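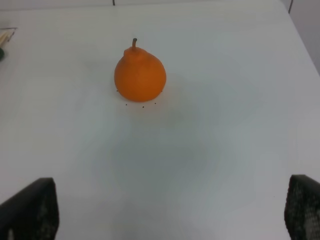
**Nermina Vukčević:** don't repot it in August whatever the label says. mine dropped every leaf last summer after I did that

**todorova_19:** ok but its rootbound, water runs straight thru. Citrus, five yrs in the same pot. Leave it till spring??

**Nermina Vukčević:** yes. spring. water twice if it runs thru

**hernbridge_pat:** disagree. Moved mine up a size in August, kept it shaded, zero leaf drop. Waiting six months on a rootbound tree is worse imo

**Nermina Vukčević:** you have a greenhouse Pat

**hernbridge_pat:** lean-to. not heated. but fair

**ketarby:** what size pot? Don't jump too big, soggy soil kills more of these than anything

**todorova_19:** 19 inch now. Garden center in Bodham wants 129 for the next one up, terracotta

**ketarby:** lol no. plastic

**hernbridge_pat:** plastic yes. and trim the circling roots befor it goes in

**Nermina Vukčević:** trim in SPRING

**todorova_19:** ok spring, plastic. will feed it til then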